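Clerkwood Adds Textured Surfaces and Folding Screens to Tabletop Sorting Program

Sturkham, March 29, 2019

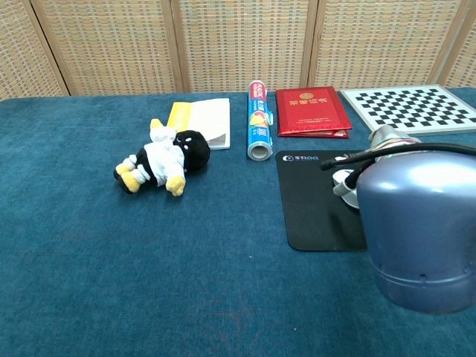

New station layout

Clerkwood today released the second version of its tabletop sorting layout, a fixed arrangement for practicing the storage of mixed household goods. The layout combines a carpeted work surface with a woven folding screen at the rear. It replaces the bare-top stations in use at the Sturkham site.

The carpeted surface is blue-green with a fuzzy pile. Light items shift less on pile than on a smooth top, and a dark or white object stands out against the color. The screen has beige basket-weave panels in light wooden strips and separates each station from the one behind it.

Item sets

Each station is issued a set of unlike items. One current set includes a plush toy in a white outfit resembling a martial-arts uniform, a boxed roll of plastic wrap, an open booklet or card and a red certificate folder with a gold emblem. The items differ in weight, stiffness and shape, and each is assigned to a separate storage class: soft goods, kitchen supplies, loose paper and documents to be kept flat.

"Most storage guides deal with one category at a time," said Idrisa Kaijage, program lead at Clerkwood. "A table at home usually holds four or five, and the certificate ends up under the toy."

The full catalog lists 200 items, of which 61 are new in this version. Sets are changed after 21 sessions. Plush items are brushed and inspected at each change - worn pieces are withdrawn.

Availability

Clerkwood will supply 80 stations to the Nzioka training center beginning in May. Existing tables can be converted with a surface and screen kit made by Wurari. The kit requires no drilling, and the screen folds for storage.

Contact: Troels Þrastardóttir, Communications, Clerkwood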